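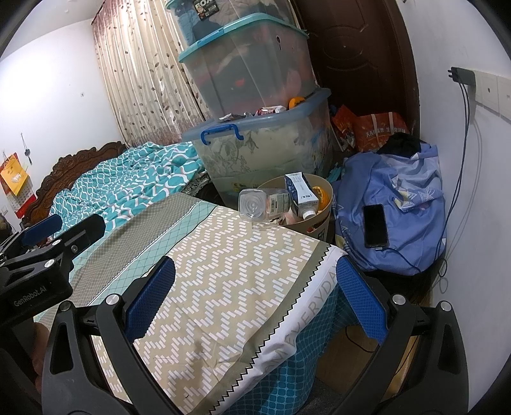
How often should bed linen be changed in a shared residence?

Sheets and pillowcases are changed once a week, and duvet covers every second week. Residents who use a top sheet may extend the interval for the duvet cover to a month.

Linen and Small Rooms: Household Notes for Residents of Gellside

These notes are issued to all new residents and replace the earlier leaflet on laundry. They apply to the single and double rooms in both wings. Rooms on the garden side are smaller and have one closet only, and residents there should give particular attention to the section on storage.

Washing

Sort linen by color and by weight before it goes downstairs. Towels shed lint and should not share a drum with sheets. Close all zippers and buttons on duvet covers, and turn the covers inside out, or smaller items will collect in the corners and come out of the dryer damp.

Cotton and cotton-blend sheets are washed warm. Hot water is reserved for towels, for white linen and for any bedding used during illness. Printed sheets keep their color longer in a cool wash with half the usual detergent. The machines in the Gellside laundry are large, and the dose printed on most detergent packages is more than they require. Excess detergent stays in the cloth and makes it stiff.

Fabric softener should not be used on towels. Residents who find their towels rough may run them once through a plain wash with no detergent at all - this is usually sufficient.

The laundry is open from 6 in the morning until 10 at night. A load may not be started in the last hour. Unclaimed items are placed on the shelf by the door and are kept until the end of the month.

Drying

Remove sheets from the dryer while they are very slightly damp, shake them out once, and lay them flat over a rail or a clean bed for a short time before folding. Sheets left in a hot drum take on creases that only an iron will remove. Linen should not be dried on radiators in bedrooms. It raises the humidity of the room, and in January and February the outer walls of the north wing are cold enough for mold to form behind furniture.

Folding

A flat sheet is folded in half lengthwise twice, then in thirds. Two people will do this faster than one, but it can be managed alone on the bed. Fitted sheets are more troublesome. Place one hand in each of two adjoining corners, bring the hands together, and turn one corner over the other. Repeat with the remaining corners, lay the sheet down, fold the elastic edge inward so that the outline is straight, and continue as for a flat sheet.

Sets should be kept together. The method preferred by our housekeeping supervisor, Sorin Ardeleanu, is to place the folded sheets and one pillowcase inside the second pillowcase. The bundle can then be taken from the shelf in one piece, and the size can be written on a tag pinned to the open end.

Storage in small rooms

Linen is best kept off the floor and away from outer walls. Where there is no shelf, up to 5 sets may be stored in a lidded box under the bed. Leave a hand's width between the box and the wall. Plastic bags are not suitable for storage longer than a few weeks, as they hold in any moisture left from the wash.

Cedar blocks may be used against moths and should be sanded lightly when the scent fades. Mothballs are not permitted in any room. 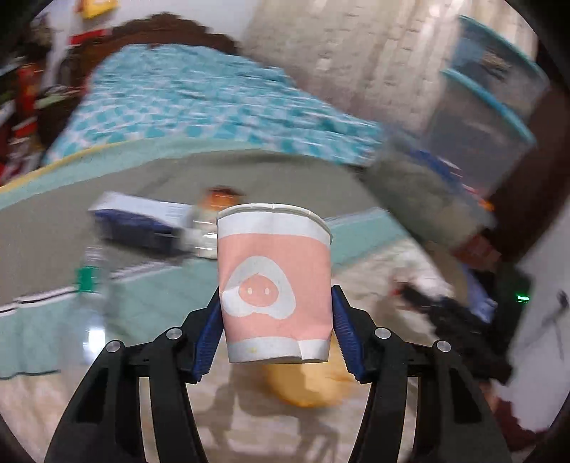
Small items cause more disorder in a bedroom than large ones, and they should be given a fixed container before any further furniture is considered. Safety pins, spare buttons, collar stays and the tags used for linen sets can all be kept in one place on a shelf. Nothing needs to be purchased for this purpose. A clean paper cup with a rolled rim, such as the pink and white one shown, is adequate for buttons and pins - the rim keeps the mouth of the cup in shape when it is handled every day. Cups that have held milk or juice should be discarded. Replace the cup when the base softens, and do not stand it on a windowsill where condensation collects.

Stains

Treat stains before washing and never after drying, as heat will set them. Blood is rinsed in cold water only. Coffee and tea respond to cool water and a little dish soap, left for ten minutes. For grease, apply dish soap directly to the dry cloth, work it in with the fingers and rinse warm. Ink should be referred to housekeeping. Residents are asked not to use bleach on colored linen belonging to the house.

Replacement

House linen that is torn or worn thin should be handed in at the Tirkia entrance between 5 and 6 in the evening, with the room number on a slip of paper. Worn sheets are cut down for cleaning cloths. Replacement sets are issued the same evening where stock allows. For requests outside these hours, dial extension 272 from any hallway telephone.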